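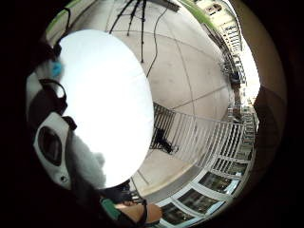
Kelmont has spent the better part of a year asking whether a machine can be trusted with the small jobs that fill an ordinary day, and on Mon 10 December the company shared what it has learned so far with a friendly crowd of neighbors, shop owners and a few curious children who had come along for the cookies. The short version is that machines can do some of it, some of the time, if you are patient. The longer version is a good deal more interesting, and it starts with the places where people live and work, which are seldom as tidy as a test room. Take a paved terrace in bright daylight, with pale concrete squares, a white railing along one side and a thin black cable wandering across the floor from a tripod. A person steps over a cable like that without a thought. For a machine on wheels, carrying something in front of it, a cable is a real question, and so is a railing full of narrow gaps, and so are window panes full of reflections.

Shigeru Hayashi, who leads the home chores work at Kelmont, spoke first and (he admitted this himself) for rather longer than planned. He has a soft spot for dishes. Plates were the first thing his group took on, and he still brings them up whenever anyone asks how the work is coming along.

"People expect me to say that folding shirts is the hard part, and folding shirts is hard, I won't pretend otherwise," Hayashi said. "But a plain white plate in strong light has kept us busy for months. The machine has to find the rim, and when everything is bright the rim more or less goes away. My mother could do it with her eyes closed, and she has told me so."

The company's trial began in July and has taken in 1018 attempts at household jobs, among them clearing a table, wiping down a counter, putting towels in a basket and bringing a chair in from outdoors. Towels went well. The chair did not go so well, and there was some good-natured laughter when Hayashi described a long afternoon spent with it in a doorway. He would not give a success rate for the whole list, saying that one number would flatter the easy jobs and be unkind to the hard ones.

On the shop side, things are a little further along. Halyna Yatsenko runs the Prokopenko print and framing shop, where a Tundent arm has been moving finished stock from the cutting bench to the packing shelf, and she told the crowd she had gone into it with low hopes and a full coffee pot. The arm now handles flat boxes and mailing tubes for most of the morning, and in its busiest month it moved up to 3941 items. Glass is still done by hand, and so is anything with a loose cord or a strap on it, which the arm tends to catch and drag along behind it.

"It's slow, but it's steady, and I've gotten fond of it," Yatsenko said. "What I like is that my people aren't bending down to the bottom shelf all day long. What I don't like is that we had to rearrange half the shop to suit it, and I'd like the next one to suit us a bit more."

She also had a word for other owners who may be thinking about it. Setting up took two weeks, with the front counter closed for 3 days of that, and she would plan for it in a quiet season if she had it to do over. The labels come from Prinport and had to be moved to the other side of the box so the arm could read them, a small change that used up a surprising amount of everyone's time.

Questions went on well past the hour. One gentleman wanted to know whether he could have a machine for his gutters by spring, and Hayashi told him kindly that he should keep the ladder. A younger visitor asked if it could clean a hamster cage. That one is not on the list yet, but Hayashi wrote it down.

As for work outdoors, Kelmont plans to spend more time on balconies, porches and patios in the coming year. Changing sunlight is the main worry there, along with wind, which has a way of moving napkins and tablecloths just as a machine has made up its mind where they are. Nothing is for sale so far, and Hayashi was careful not to promise a date.

Yatsenko's shop will keep its arm through the winter. Customers who would like to see it at work are welcome to stop in on weekday mornings, and she asks only that they stay behind the yellow line and leave their umbrellas at the door.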